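Small Item Drop-Off: Frequently Asked Questions
Robles Household Recycling

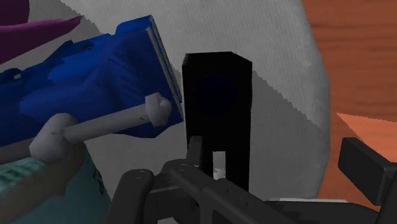
Image credit: Korivix

Where do I take small electronics?

The Robles drop-off counter is on Rundach Street, at the back of the parking lot. Use the side door marked Small Items. The front desk handles bulky pickup only and can't accept anything for the counter.

When is the counter open?

Monday through Saturday, 9 a.m. to 4 p.m. On Tuesday we stay open until 7 p.m. We are closed on public holidays. The last drop-off is taken 15 minutes before closing.

Do I need to live in Robles?

Yes. Bring a utility bill, a lease or a driver's license that shows your address. A bill on your phone is fine. If you are dropping things off for a relative or neighbor who lives in town, bring a copy of their proof of address and a short signed note.

What does it cost?

There is no charge for households. Each household can bring up to 80 pounds per visit and can visit twice a month. We weigh everything at the counter. If you are over the limit, you can take the extra home or pay the small business rate on it.

Can businesses use the counter?

Businesses with fewer than 21 employees can, but they have to register first. Registration costs $30 a year. Larger businesses need a commercial hauler. Ama Frimpong in the business office keeps a list of haulers that serve Robles and can mail it to you.

What do you accept?

Phones, chargers, cables, radios, cameras, speakers, keyboards, mice, remote controls, game consoles, clocks, calculators and small kitchen appliances such as toasters and hand mixers. Items don't have to work. Please empty crumb trays and water tanks.

What don't you accept?

Televisions, computer monitors, microwaves, air conditioners, dehumidifiers, smoke detectors and anything that has held gasoline or oil. Televisions and monitors go to the transfer station. Smoke detectors should be returned to the manufacturer, and the address is usually printed on the back.

Should I take the batteries out?

If they come out by hand, yes. Put clear tape over both ends of 9-volt and lithium batteries and bring them in a separate bag. Don't pry out a battery that is built in. If a battery is swollen or leaking, call the counter before you come.

Will you erase my data?

No. Sign out of your accounts, reset the device and remove any memory cards before you hand it over. Staff can't look for a card after the item has gone into the bin, and we can't return an item once it has been weighed.

What happens to my things?

Bins are collected by Traltier, our processing contractor. Items are sorted by type and taken apart for metal, plastic and glass. Nothing is resold from the counter.

Can I get a receipt?

Ask before we weigh your items. The receipt shows the weight and the month. It doesn't give a dollar value.

Do you offer home pickup?

Residents who can't get to the counter can request a pickup by phone. We have room for roughly 400 pickups a year, and the list reopens each May. Young-sook Kong schedules these and will call you back with a date.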